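The Thousandth Fold

A short story, 12 Sep 2025

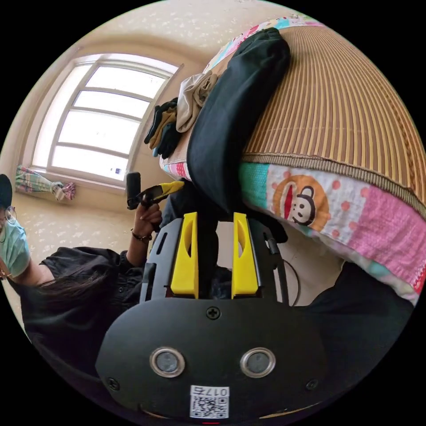

The bedroom by the window, gloves still on the bed.

We had 46 left to do when the light came round to the bed, and I was so happy I could have sung.

You have to understand how far we had come. In March there were only the two of us and a box from Ginov with two grippers in it, packed in grey foam, and a sheet of instructions that began with step four. The job was simple to say. Go into ordinary homes, pick up ordinary clothes with the yellow fingers, fold them, put them down. Do it 1000 times. Every fold went into Bredeo, which was the name of the thing that was learning, and at the end of it Bredeo would know what a shirt was.

It knew nothing in March. I saw the first test, over a video link from the office in Sedgwick, and it took hold of a pillowcase and pulled it slowly off the table and on to the floor, and then went on folding the air where the pillowcase had been. Everyone in the office groaned. I thought it was the best thing I had ever seen. It had the wrists right! It was doing my wrists, the little turn I do at the end, the one my grandmother did with tea towels.

So we kept going. We did kitchens and box rooms and a narrow boat. We did 390 before the summer and I could tell you something about most of them: the jumper with the button sewn on in the wrong colour, the fitted sheet that took eleven goes and made my partner lie down on the carpet. She wore her cap and her mask in every house, whatever the weather, and I got so used to reading her eyebrows over her glasses that on the train home, with the mask off, I sometimes had to look twice to be sure it was her.

"Ready?" she said now, and held hers up.

"Ready."

"Say the thing."

"Bedroom, daylight, mixed pile," I said, for the recording.

It was a lovely mixed pile. There was something big and black lying right across the bed, and a beige cloth all in a bunch, and work gloves, and under it all a sheet with a monkey's face on it, grinning out at us with its wide red mouth. I had grown fond of the monkey. Bredeo had never met a monkey. I liked to think of it coming across that face in the night, going through our day's work at its own enormous speed, and stopping.

"It doesn't stop," she said, when I told her. "It doesn't look at it like that."

"You don't know that."

"I know it a bit."

I squeezed the grip and the two fingers came together on the beige cloth. This is the part I never managed to explain to people at parties. You have to go slowly, but you mustn't be careful, because careful looks like nothing, it looks like stalling, and the learner picks that up and stalls too. You have to fold as though you have a bus to catch in a while. I found the corner. I lost the corner. I found it again, and I left the losing in, as we were told to, since a learner that has only seen people get it right has no idea what to do with its first mistake – and I do love that, I still love it, that they wanted my mistakes and paid the same for them.

Half over, half again, turn of the wrist. Down.

"954 and one," she said.

"That's not how you say it."

"It's how I'm saying it."

We broke off at noon and ate on the stairs. A message had come from the Seno team, who were doing the same in bathrooms, all towels, poor things. They wanted to know if we could lend them anyone for 7 days. My partner wrote back that we were in the middle of a monkey.

Then there was a second message, from the office, with a clip. She held the phone between us. It was the old table, with a tea towel on it, and Bredeo's arm came down and took the corner and missed. It waited. I could feel both of us leaning. Then it went back, a little lower, in the way you go back for something you have dropped behind a sofa, and it had it. Half over, half again. And at the end, for no reason that any engineer would have given it, the little turn.

"That's you," she said.

"That's my gran."

She played it again, and then again with the sound on, though there was nothing to hear except somebody's chair. Her eyebrows had gone right up under the cap.

We went back in and I picked up one of the gloves. We hadn't done many gloves.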